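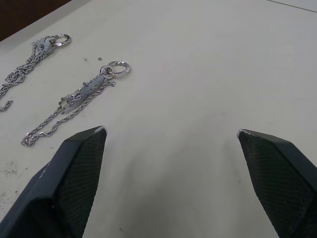

Cinis Listings is a table of home sale and rental listings, one row per listing period, kept by Zaltel for work on asking prices. A home that was taken down and listed again gets a new row under the same home ID. The notes column holds whatever the walk-through recorded, down to wear like the gray smudges and specks on an off-white tabletop, and it follows no fixed wording.

Files
listings.csv — one row per listing period
changes.csv — one row per price change
areas.csv — area codes and names

Fields
Each listing row has up to 49 columns. Prices are in whole dollars. Baths can be halves. Floor area is blank where the agent and the public record disagree by more than 40 square feet.

Known problems
Days on market restarts after a gap of 60 days or more. Rows from the Sultutico area before September have no lot size. Condo fees are monthly in most rows, but 2 areas report them by quarter — check the fee_period column before comparing.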